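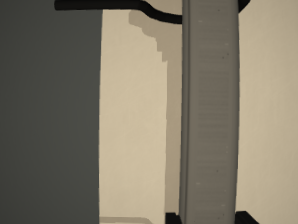 Unit 6: Checking the Simulated Cell Before Cutting Parts

Mimside Workshop, home robotics course. Handout for the second half of the November block.

6.1 Scope

Units 1 through 5 covered the bench frame, the joint drives and the wiring of the Skikine arm. This unit covers the simulated copy of the cell and the checks to run on it before any bracket is cut. The task is the standard one: close the gripper on an upright column, lift it 140 mm, and set it back down. The render at the head of this handout is from the simulator, with the gray column in the foreground and a cream surface behind it.

You need the project folder from Unit 5 and your own measurements of the gripper. Do not use the default gripper dimensions. They belong to the first version of the jaw and are 3 mm short on each side.

6.2 Setting up the model

Load the cell file, then the arm, then the column. If the column is loaded first, the arm takes its base frame from the column and every later offset is wrong.

Set the following before the first run:

Jaw opening: 130 mm
Lift height: 140 mm
Reach limit, base axis to jaw center: 205 mm short of full extension
Time step: 2 ms
Contact friction, jaw pads: start at 0.6

Run the arm to the home position and back once with no contact enabled. If the joint angles at the end differ from those at the start, stop and recheck the encoder scale from Unit 4.

6.3 Reading the shadows

A single view gives poor depth information. In the render, two black blocks stand on either side of the column at the bottom, and their outlines meet its edges. This is not proof of contact. A block standing a little behind the column, or a little in front of it, can produce the same outline.

The cast shadow is a second source. Beside the column there is a brownish-tan shadow with a rounded end at the top and a stepped edge descending to the right, narrowing to a long strip along the column's left side. When checking a shadow of this kind, ask two things: which part casts it, and whether the steps come from the part or from the shadow map. Double the shadow resolution and render again. Steps that shrink are a rendering effect. Steps that stay the same size belong to the geometry.

Neither source replaces the contact log. Use the view to find large errors such as a flipped jaw or a column loaded at the wrong scale. Use the log for everything under 5 mm.

6.4 The contact log

Each line of the log holds a time step, a pair of body names, a normal force and a penetration depth. The reference run supplied with the course produces 1,494 lines. Your own run will differ, but a count in the hundreds of thousands means that two fixed bodies overlap. In most student files the pair at fault is the jaw carrier and the wrist plate.

Sort by penetration depth. Any value above 0.5 mm between a jaw pad and the column should be treated as a fault. Reduce the time step to 1 ms first. If the value does not drop, lower the closing force.

6.5 Textures

Leave the surface textures on for the visual check. Small marks and streaks on a face make rotation easier to spot between two renders, and a plain face hides it. The column in the render has a band of fine horizontal streaks down the middle, with small light and dark marks on its face. Save one render before the lift and one after, from the same viewpoint, and compare the position of two marks of your choice. Textures have no effect on contact and may be turned off for batch runs.

6.6 Exercises

1. Run the lift with pad friction at 0.6, 0.4 and 0.2. Record the lowest value at which the column completes the full lift.

2. Move the column 10 mm toward the left jaw and repeat. Plot the normal force on each pad against time.

3. Export the joint torques in Kiludance format and compare the peak shoulder torque with the motor rating you noted in Unit 3. Keep a margin of at least one third.

Bring the log file and the plot to the bench session. Bracket stock is cut only after both have been checked. The saw is free until 4 p.m.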